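Ticket 502 – Shared drive keeps dropping out at the Whiteley office
Status: Resolved
Raised by: Terence Naylor
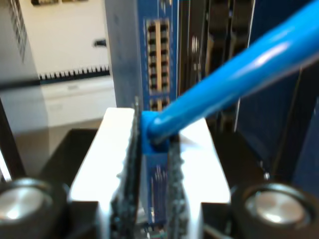 Blue network cable at the switch.

Hello all, and thank you for being so patient with me on the phone. As promised, I'm writing the whole thing down while it's fresh.

Since we moved the accounts folders over to Stondholm in December, the S: drive has been vanishing from people's machines after lunch. You go to save a spreadsheet, it thinks for a good long while, and then you get "The network path was not found". The internet carries on perfectly well, and so does the printer, bless it.

What I tried first:
Restarted my own PC. Drive came back, then went again at 14:10.
Swapped the patch cable for a new one. No change.
Pinged Stondholm by its number, 100 times. No losses at all.
Pinged it by name. Could not find host.

That last one made me sit up a bit. I had spent most of the morning blaming the cabling, and I do apologise to the cabling.

Reply from support
Hello Terence, that was very helpful, especially the two pings. If the number answers and the name doesn't, the cable and the switch are doing their job and the trouble is with name lookup. Could you run ipconfig /all on one PC that has the drive and one that has lost it, and paste in the DNS lines from each?

Terence Naylor
Done, and they differ! The good one lists only Pasia. The poorly one lists Pasia and then Rarnier, which I thought we had switched off when the old folders went.

Reply from support
Rarnier is still running and still handing out addresses, with itself as second DNS server. It has no record for Stondholm. I've stopped the DHCP service there and cleared the old scope. Please run ipconfig /release and then /renew on each PC – a restart will do just as well.

Terence Naylor
All 14 machines restarted over the tea break and the drive has stayed put through two full afternoons. Happy for you to close this one, with many thanks from everybody in accounts.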